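第四讲　木质台面的表面状态与日常维护

适用课程：室内木制品维护基础
本讲参考教材：Hartley 讲义第二部分；Noltis 台面记录表（空白表见附录）

4.1 本讲范围

本讲讨论浅色木质桌面的表面状态判断、清洁和局部修整。深色染色面、清漆高光面以及石材台面不在本讲范围内，后两者见第六讲。学习本讲前应已掌握含水率的定义和木材三个切面的区分方法。

4.2 术语

纹理方向：木纤维在表面上的主要走向。记录时以桌面长边为基准，写出夹角，不写“横”“竖”。
哑光：表面反射以漫反射为主，斜看时没有清晰的倒影。
起毛：表层纤维遇水后竖起，手摸有涩感，干燥后不会自行恢复。
色斑：局部颜色与周围不一致，边界可清晰也可模糊。色斑与木材本身的细小斑点须分开记录，后者属于材质特征，不计入缺陷。

4.3 表面状态的判断

判断分目视和触摸两步，先目视，后触摸。

目视时光源放在桌面一侧，入射角取低角度，观察者站在光源对面。垂直向下看只能发现颜色差异，浅划痕和压痕容易漏掉。斜看时从近端向远端移动视线，再换到相邻的一边重复一次。纹理与桌边成斜角的台面，两个方向看到的明暗会有差别，记录时以较暗的一次为准。

触摸用指腹，顺纹一次，逆纹一次。两次手感相同，表面视为平整；逆纹明显发涩，记为起毛。指尖和指甲不用于判断。

Perner 实训室的练习台编号为 52 和 67。52 号台用于清洁练习，67 号台用于打磨练习，不得互换。两张台面的处理历史不同，互换后前几组的记录失去对照意义。

4.4 日常清洁

（1）用干布顺纹除尘。布面每擦完一个区域翻折一次。
（2）用拧至不滴水的湿布擦拭，仍顺纹进行。
（3）立即用另一块干布收干。
（4）油渍处用稀释的中性清洁剂点擦，由外向内，擦后重复第二、三步。

不使用钢丝球、含氯清洁剂和含研磨颗粒的膏剂。湿布不得在台面上停放。杯具下应有垫，热锅下应有隔热架，隔热架的脚须包软垫。

4.5 局部修整

修整只针对起毛和浅划痕。深度超过表层的损伤不在学员操作范围内，应登记后送 Rirgate 木工间处理。

砂纸从 240 目开始，顺纹轻磨，以起毛消失为止，再换 320 目过渡到周围完好区域。打磨块须平整，尺寸不小于手掌。不允许用手指直接压砂纸，局部压力过大会形成浅坑，上油后尤其明显。

除尘后薄涂木蜡油，静置 40 分钟，用无绒布擦去余油。第二遍在次日进行。涂布量宁少勿多，未擦净的余油会形成发粘的亮斑，破坏哑光效果。

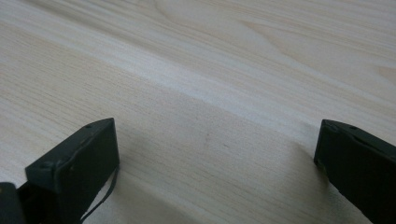
修整区与周围的光泽差异应在第二遍油干透后再评定。油未干时颜色偏深，此时补磨往往造成过度修整。评定方法与 4.3 相同，仍用侧光斜看，仍以两个方向中较暗的一次为准。若光泽差异可见而手感一致，可对整块桌面统一薄涂一遍；若手感也不一致，应返回 320 目重新过渡。

4.6 记录要求

每次操作填写 Noltis 记录表一份，内容包括：台号、纹理夹角、目视结果、触摸结果、所用材料及目数、静置时间、评定结论。表中第三栏“斑点”只填材质特征，色斑填入第四栏。往届记录中这两栏混填的情况较多，查阅时应注意。

本学期记录表的起始流水号为 2870，按操作顺序连续填写，作废的表保留原号，不得重新编号。

4.7 作业

一、在 52 号台完成一次完整清洁，清洁前后各作一次目视和触摸判断。
二、在 67 号台选一处起毛区域，按 4.5 修整，第二遍油干透后提交评定结论。
三、说明为什么纹理斜向的台面需要从两个方向观察，附简图，标出光源和视线的位置。

作业于四月底前交齐。打磨练习须佩戴防尘口罩，沾油的擦布展平晾干后投入带盖金属桶，不得揉成团堆放。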